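The laundry will see you now

By six o'clock on Friday the line at Irkanholm reached the parking lot, and a good share of the people in it admitted they had come for the free pretzels. The pretzels were gone by half past. What was left was a folding demonstration in the back hall, and a lead engineer who had been explaining it since lunch and had the voice to prove it.

She agreed to talk between groups on one condition, that I let her sit down. We sat on two packing crates near the door.

Irkanholm does its work in a former carpet showroom on the edge of Uvville, and the carpet is still there in places. The company has spent its short life on one problem, which is getting a two-armed machine to handle cloth. I asked why anyone would choose that.

"I used to do boxes," she said. "A box stays where you put it. You go home, you come back, it's a box. After a few years of boxes I wanted something that would argue with me."

Cloth argues. She told me that the group's first attempts, on a system they named Sturow, involved dish towels and a great deal of sighing. Sturow was retired and its parts went into the present machine, called Holovko. I asked where the names came from and she said from a meeting that ran long.

The open-day program promised "autonomous garment handling," and I had pictured something brisk, perhaps with a stack of shirts at the end of it. I asked her to set my expectations.

"Lower," she said. "Lower than that. People see a robot pick up a shirt and they're waiting for the next part. Picking it up is the part."

The trouble, as she laid it out, is that a rigid object has one shape and a piece of knitwear has as many as it likes. The fingers have to close on enough fabric to hold it, and preferably on the piece they were after. Take too little and it slides out. Take too much and you have a fistful, and then the other arm has to make sense of whatever is hanging down.

"My kids grab laundry by the fistful," she said. "I can't really hold it against the robot."

She prefers gray for demonstrations. I had assumed this was science. She said white disappears against the table, black swallows the light, and patterns make visitors want to discuss the pattern. One year somebody brought in a shirt with parrots on it and she spent the whole afternoon talking about parrots.
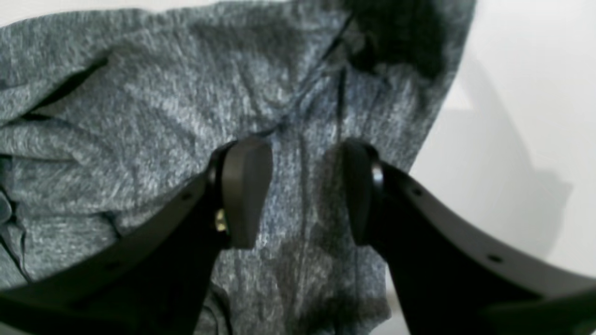
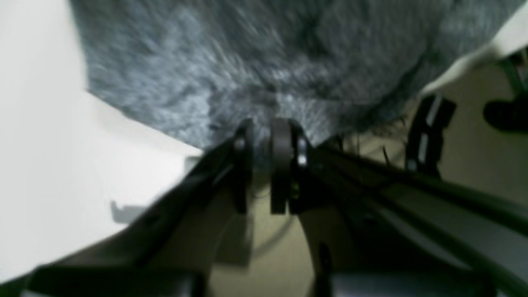
Up close with the gray cloth and the black fingers. 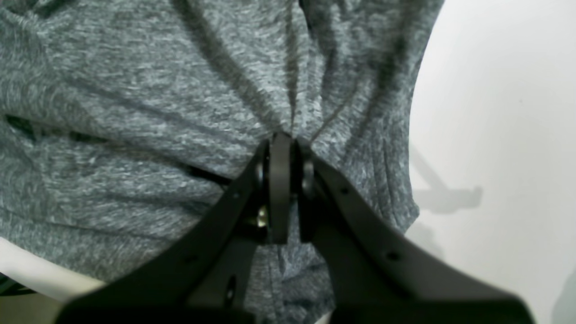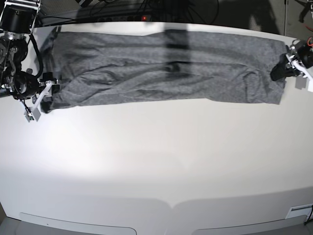

What the visitors wanted to know

I stayed for two more groups, and the questions were better than mine. A boy near the front wanted to know if it could do socks. She told him socks were being considered. A man in a cycling jacket asked how much it would cost to have one at home, and she asked him how much he hated folding, and he thought about it for longer than anyone expected.

The most popular question was when. She has an answer ready for this, and it is 2099.

"I say it with a straight face," she told me afterward. "Half of them write it down. I'd like it to be sooner, and I think parts of it will be, but if I give a real date I'll be hearing about it at the grocery store."

She was more forthcoming about the practice that goes into it. The machine had been through 275 trial runs in the month before the open day, and she had sat through most of them with a thermos. I asked what a person thinks about during that many attempts at a shirt.

"You start having opinions about hems," she said. "I was at a wedding in October and I couldn't tell you one thing about the speeches. The tablecloths were beautifully finished."

Did she find it dull? She seemed surprised at the question. A run that goes wrong is interesting, she said, and a run that goes right makes her suspicious, so there is always something to do. She did allow that the visitors see it differently. One woman had asked her, quite kindly, whether it would be quicker to do it by hand.

"Oh, much quicker," she said. "I told her so. I don't know why people expect me to be insulted by that."

I wanted to know where all this might be useful before 2099. She mentioned commercial laundries, where people spend whole shifts feeding linen into machines, and hospitals, and she said the sorting tables at thrift stores would be lovely if only everything that landed on them weren't a different shape. Then she went quiet for a moment, apparently thinking about thrift stores.

Her own laundry, for the record, lives on a chair. It has done for years. She folds on Sundays if there's something decent on the radio, and otherwise she takes what she needs off the top.

The last group was coming through the door by then, a few of them asking about pretzels. She stood up, brushed the crate dust off her pants and went to tell them about cloth.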